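물류센터 소형 상품 분류 공정의 자동화와 작업자 직무 변화
산업공학과 종합설계 최종 보고서 (요약본)
작성: 4학년 2조

1. 연구 배경

본 보고서는 생활용품 온라인 유통업체 Bono의 물류센터에서 진행 중인 소형 상품 분류 공정 자동화를 대상으로 한다. 해당 센터는 칫솔, 문구, 음료, 테이프 등 크기와 형상이 제각각인 상품을 낱개 단위로 취급한다. 박스 단위 이송은 컨베이어로 전환된 지 오래되었으나 낱개를 집어 옮기는 작업은 최근까지 전부 수작업이었다. Bono는 올해 3월 설비 통합업체 Kanon과 계약을 맺고 다지 로봇 손을 장착한 로봇팔을 분류 라인에 시험 도입하였다.

기존 연구는 대체로 처리량과 오류율을 다룬다. 본 조는 같은 지표를 확인하되, 설비 도입 후 분류 작업자의 업무 내용과 시간 배분, 교대 운영이 어떻게 바뀌었는지를 주된 질문으로 삼았다.

2. 대상 공정

분류 라인은 투입, 집기, 확인, 적치의 네 단계로 구성된다. 도입 전에는 작업자 한 명이 네 단계를 모두 수행하였다. 작업자는 투입함에서 상품을 꺼내 라벨을 눈으로 읽고 주문별 칸에 넣은 뒤 단말기에 완료를 입력하였다.

도입 후에는 집기와 적치를 로봇팔이 맡고 투입과 확인은 작업자에게 남았다. 작업 지시는 Akinola라는 이름의 관리 소프트웨어가 내린다. Akinola는 주문 정보와 상품 등록 정보를 대조하여 집는 순서를 정하고, 파지에 실패하면 작업자 단말기에 호출을 띄운다. 한 상품에서 연속 실패가 발생하면 해당 상품은 수작업 대기열로 넘어간다.

신규 상품은 라인에 올리기 전에 별도의 작업대에서 파지 시험을 거친다. 시험은 상품 등록 담당자가 진행하며, 파지 위치와 손가락 자세를 저장하는 것으로 종료된다. 등록 담당은 도입 전에는 없던 직무이다.

3. 조사 방법

조사는 5주간 실시하였다. 첫 주는 사전 관찰에 사용하였고 나머지 기간에 자료를 수집하였다. 자료는 다음 세 가지이다.

가. Akinola 작업 기록. 분석 기간 중 로봇팔이 시도한 파지 3,000건을 추출하였다.
나. 작업 관찰. 오전 9시부터 정오까지 라인 옆에서 작업자의 동작을 투입, 확인, 호출 대응, 대기, 기타로 구분하여 기록하였다.
다. 면담. 분류 작업자와 등록 담당자를 대상으로 반구조화 면담을 하였다. 면담 내용은 개인을 식별할 수 없도록 정리하였다.

도입 전 작업 시간은 센터가 보관하던 수기 일지를 사용하였다. 수기 일지는 기록 간격이 일정하지 않아 동작 단위 비교에는 쓰지 않고 교대 단위 비교에만 썼다.

4. 결과

4.1 파지 결과

추출한 3,000건 중 작업자 호출로 이어진 건은 813건이다. 호출은 형상이 변하는 상품, 구르기 쉬운 상품, 투명 포장 상품에 집중되었다. 튜브형 상품은 내용물의 양에 따라 단면이 달라져 저장된 손가락 자세가 맞지 않는 경우가 있었다. 원통형 상품은 접촉 순간에 위치가 바뀌어 재인식이 필요하였다. 뚜껑이 단단한 병은 비교적 안정적이었다.

호출 비율은 조사 기간 동안 일정하지 않았다. 신규 상품이 다수 등록된 주에 높아졌고 그다음 주에 낮아졌다. 기간이 짧아 추세로 해석하지는 않았다.

4.2 작업자의 시간 배분

도입 전 분류 작업자의 시간은 대부분 집기와 적치에 쓰였다. 도입 후에는 호출 대응과 확인의 비중이 가장 컸다. 호출 대응 한 건은 짧지만 발생 시점을 예측하기 어렵다. 작업자는 투입 작업을 하던 중에 호출을 받으면 하던 일을 멈추고 단말기로 이동한다. 면담에서 가장 자주 나온 불만이 이 중단이었다.

반면 어깨와 손목의 부담은 줄었다는 응답이 많았다. 센터의 교대당 낱개 취급 목표는 작업자 1인 기준 약 700개였으나 도입 후 이 목표는 폐지되고 라인 단위 목표로 대체되었다. 일부 작업자는 개인 실적이 드러나지 않게 된 점을 긍정적으로 보았고, 일부는 숙련도를 인정받을 기준이 없어졌다고 답하였다.

4.3 등록 담당 직무

등록 담당자는 기존 분류 작업자 중에서 선발되었다. 선발 기준은 문서로 정해져 있지 않고 현장 관리자의 판단에 따른다. 교육은 Kanon이 이틀간 진행하며 이후에는 먼저 배운 담당자가 다음 담당자를 가르친다. 등록 담당자들은 상품을 손으로 다뤄 본 경험이 파지 위치를 정하는 데 직접 쓰인다고 답하였다. 미끄러지는 면, 무게가 쏠리는 방향, 눌렀을 때 모양이 바뀌는 부분은 상품 등록 정보에 기재되지 않는다.

임금 체계에는 등록 담당 수당이 없다. 현재는 분류 작업자와 동일한 직급으로 운영된다.

4.4 교대 운영

로봇팔이 정지하면 라인 전체가 수작업으로 전환된다. 이때 인원은 도입 전 기준보다 적다. 센터는 인접한 포장 공정에서 인력을 옮겨 대응하며, 이 절차는 구두로만 전달된다. 조사 기간 중 전환이 발생한 교대에서는 포장 공정의 마감이 늦어졌다.

5. 비교 사례

부품 공급업체 Prastach의 창고는 유사한 설비를 운영하지만 취급 상품의 종류가 적고 형상이 고정되어 있다. 이 창고에서는 등록 업무를 외부에 맡기며 작업자는 투입만 담당한다. Bono와 비교하면 호출이 드문 대신 작업자가 설비 상태를 파악할 기회도 적다. 상품 구성의 차이가 커서 두 사례의 수치를 직접 비교하지는 않았다.

6. 제언

첫째, 호출을 즉시 띄우는 현행 방식을 묶음 호출로 변경하여 투입 작업의 중단을 줄인다. 둘째, 등록 담당을 별도 직무로 명시하고 선발 기준과 수당을 정한다. 셋째, 수작업 전환 절차를 문서화하고 분기마다 훈련한다. 묶음 호출의 적정 크기는 본 조사 자료로 산정할 수 없으며 후속 연구가 필요하다.

7. 파지 작업 사진 및 질의
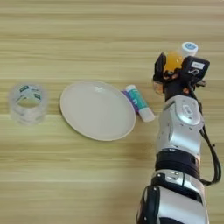 작업대 위의 로봇팔과 흰색 뚜껑의 병
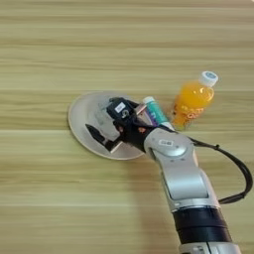 질의: 로봇팔 도입으로 분류 작업자의 수가 줄었는가?
답변: 라인당 배치 인원은 도입 전보다 줄었다. 줄어든 인원 중 일부는 등록 담당으로, 나머지는 포장 공정으로 이동하였고 조사 기간 중 해고는 확인되지 않았다. 다만 계약 만료 후 충원 여부는 센터가 공개하지 않아 장기적인 고용 변화는 판단할 수 없다.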